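Imprimer | Envoyer par e-mail | 14 partages | 3 commentaires

Remettre d'aplomb une cellule à deux bras sur rail : ce qui sert, ce qui ne sert pas

Mis à jour le 14 juin 2025

La notice Clastcombe promet une remise en service « sans outil ». Je n'y ai jamais cru, et la cellule que nous entretenons pour Dekham m'a donné raison dès janvier : dérive du bras droit, pinces qui ne se présentaient plus face à face, reprise à la clé. Voici la méthode que je suis désormais, dans l'ordre.

1. Couper l'alimentation des deux bras avant de toucher au rail. L'arrêt logiciel ne suffit pas.

2. Vérifier les embases. Les vis des plaques noires se contrôlent une par une, à la main d'abord, puis à la clé. Si l'une d'elles tourne sans effort, inutile de lancer un étalonnage : il sera faux le lendemain.

3. Suivre chaque câble du poignet jusqu'au rail. La boucle doit rester libre sur toute la course. Un collier serré trop près du poignet tire sur la pince et fausse la position, et on accuse ensuite le moteur.

4. Remettre sous tension, puis amener les deux pinces l'une vers l'autre au-dessus du milieu de la table, à vitesse réduite. Je m'arrête avant le contact. Certains les font se toucher pour « prendre le zéro » ; je leur laisse le soin de changer les doigts.

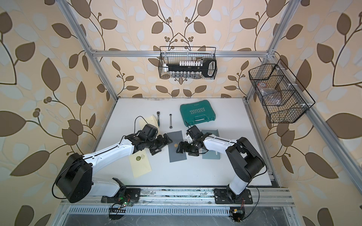 Yoshida objecte que ce face-à-face ne prouve rien, que deux bras peuvent être faux de la même manière et se rencontrer quand même, et qu'il faut un repère fixe sur la table. L'objection est juste. J'ai donc ajouté l'étape suivante.

5. Poser une pièce de monnaie sur un support et faire descendre chaque pince au-dessus, séparément. Répéter 3 fois par bras, en repartant de positions différentes. Un écart constant se corrige dans les paramètres. Un écart qui change à chaque passage vient de la mécanique : retour à l'étape 2.

6. Noter les valeurs avant et après. Le module Plosex affiche un indice de répétabilité, 333 chez nous le jour où le bras droit manquait sa cible. Je n'ai trouvé nulle part comment il est calculé et je ne m'en sers pas.

7. Refaire le contrôle avec le plateau garni comme en usage. Un étalonnage réussi sur une table nue ne dit pas grand-chose du passage d'une pince près d'un support dressé. 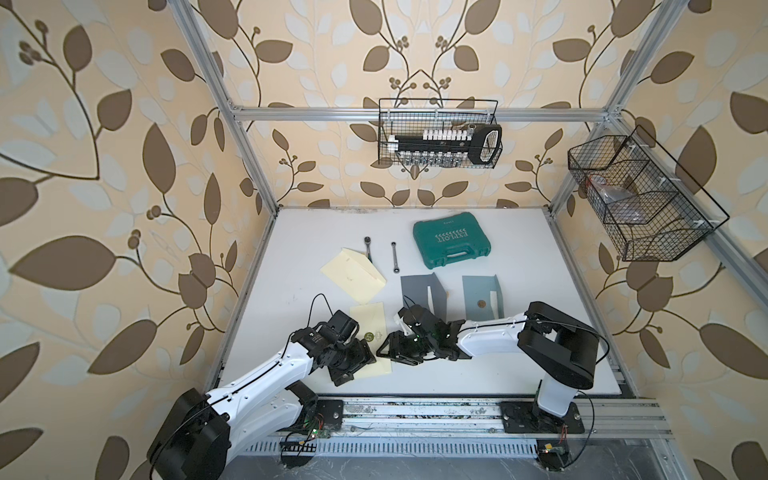 Les deux bras sur leur rail, avec les supports en place sur le plateau.

Reste la question de la fréquence. Clastcombe recommande une révision toutes les 250 heures, et vend par ailleurs le contrat qui va avec. Je contrôle les embases et les câbles chaque semaine, je n'étalonne que si l'étape 5 échoue. Depuis janvier, cela s'est produit 2 fois, les deux fois à cause d'une vis d'embase.

Ne graissez pas le rail « par précaution » : la poussière s'y colle.

Ce site utilise des cookies de mesure d'audience. Accepter | Refuser
Recevoir la lettre d'information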